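Baltitz opens its Werari practice floor to small workshops

2021-10-30 – Small shops can now try out a packing layout before they buy a single bench. Baltitz has opened Werari, a practice floor with carts, tables and plenty of tape!
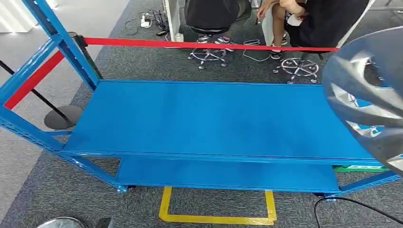

Bookings run for 90 minutes, and two teams can share the floor.
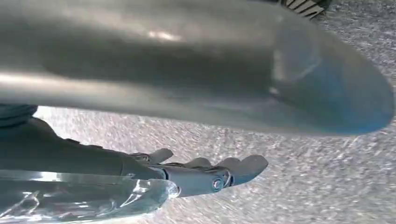 Werari grew out of workshops Baltitz ran with Patrício. Visitors kept asking for room to walk a layout at full size, and the speckled floor is theirs to mark up.
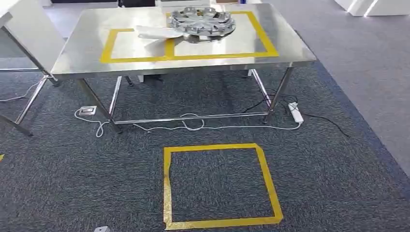

Taped work areas on a steel table at Werari.

"Move the tape as often as you like," said Adelino Torres of Baltitz. "We love seeing that."
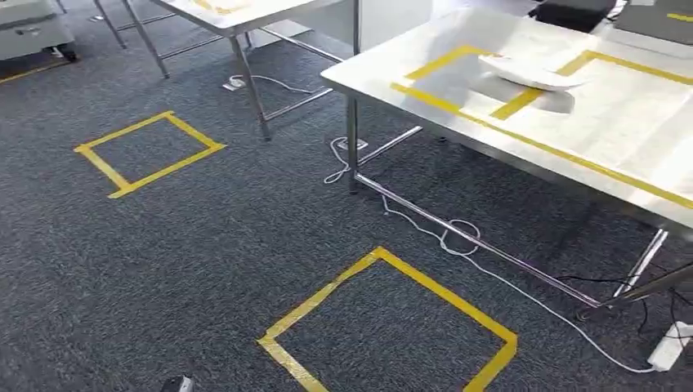
Photo: Baltitz

Booking is open through Jarkora.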